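**mudroomer** — Tue 21 July
Where do you all keep house shoes? We have 12 pairs piled up by the back door.

**clamell_kate**
Open shelves. Black metal sides, three light wood shelves. Slides go on top.
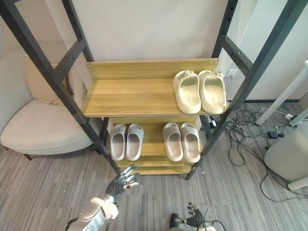
## Replies

**plainoak**
I'd go with a closed cabinet. Open shelves collect dust, and you end up looking at everyone's shoes.

**clamell_kate**
Cabinets smell by June. I wipe mine down every two weeks and it's fine.

**plainoak**
Leave the door open at night. Mine has never smelled.

**mudroomer**
Hall is roughly 20 inches wide at the door — a cabinet won't open. Shelves, I guess.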